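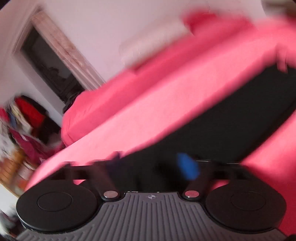
I've been meaning to write something about sleep for ages, so settle in, this will be a few posts. My grandmother slept like a stone until she was well past eighty, and I inherited her eyebrows and her bad knees and absolutely none of that.

2/ For most of last winter I was awake at 3 in the morning. Every night, near enough to the minute. I'd lie there and plan menus, and go back over conversations from high school, and work out how many hours I'd get if I dropped off right then (which I never did, of course).

3/ I tried the usual things first. Chamomile tea, which mostly got me up to use the bathroom. Lavender on the pillow. A podcast where a man reads old train timetables in a very soft voice, and I'm sorry to say I got interested in the trains.

4/ Then my friend Gisela Mansilla came to stay for a week in January and asked me what time I get up. I said well, it depends on the night I've had! She gave me such a look over her toast. Her whole advice was to pick one time and get up then, even after a rotten night, even on a day off.

5/ So I picked 6:30. The first two weeks were miserable and I won't pretend otherwise. I fell asleep in a parked car outside the Batstead library with my seat belt still on, and a very kind lady tapped on the window to see if I was all right.

6/ Somewhere in the third week I slept till five. I lay there listening to the birds and felt like I'd won a raffle.

7/ The other thing that helped was cooler air. We'd been keeping the bedroom as warm as the living room, out of habit more than anything. Now the radiator goes off after supper and the window stays open a crack, and I have a second blanket folded at the foot for when I get it wrong.

8/ A word about sheets, as a few of you asked last time. I like plain cotton, washed so often it's gone soft, and I don't care one bit about thread count. Mine came from the closing sale at a little shop in Ciston and they've outlived two mattresses. Color is your own business – I think a bedroom can stand something cheerful.

9/ I did keep a sleep diary for a while, 158 nights of it, in a notebook by the lamp. Looking back through it, the bad nights bunch up around visits and travel and tax time. Coffee after lunch shows up a lot too, and I've had to make my peace with that.

10/ Omar Matar from my walking group swears by a hot bath an hour before bed. I've tried it and I do nod off faster, but then I have to be organized enough to start a bath at nine, and most evenings I'm still looking for my glasses.

11/ I still have bad nights, by the way. Had one this week! The difference is that I get up and sit in the kitchen with a dull book instead of lying there getting cross, and I go back when my eyes get heavy.

12/ If yours has been going on for months, or you're snoring and waking up gasping, please go and see your doctor about it. I put that off much too long. And if you have a dull book to recommend, I'm nearly through mine, so send me the title.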